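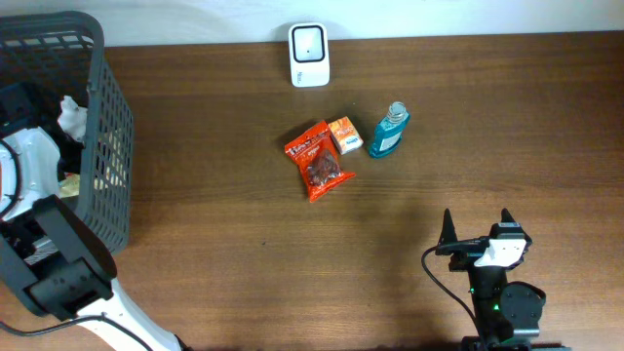
Figure 4.1 Two arms, a shared tabletop and a mesh basket.

Contents > Part 2 > Chapter 4 > Working Rules for Two-Arm Cells

Chapter 4
Sharing the Table

In Chapter 3 we treated one arm, with one working area. When a second arm is added, both can reach the same objects, and the rules must say which arm may enter the shared area and when. This chapter follows the Willard code of practice, clause by clause, and compares it with the shorter Firkgate rules.

Three terms are needed first. The shared area is the part of the table that both grippers can reach. The holding arm is the arm whose gripper is closed on an object. The waiting distance is the smallest gap permitted between two grippers when only one of them is moving. 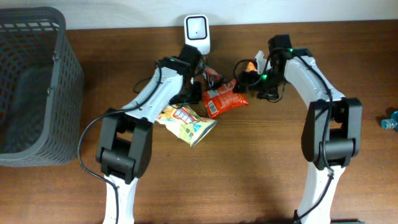 Figure 4.2 Grippers close together over snack wrappers.

Nyitrai objects that a fixed waiting distance is too strict for light objects, and that the limit should depend on speed. The Willard code permits this only if the speed is recorded for both arms. We return to the objection in Section 4.2, after the reader has worked with the fixed limit.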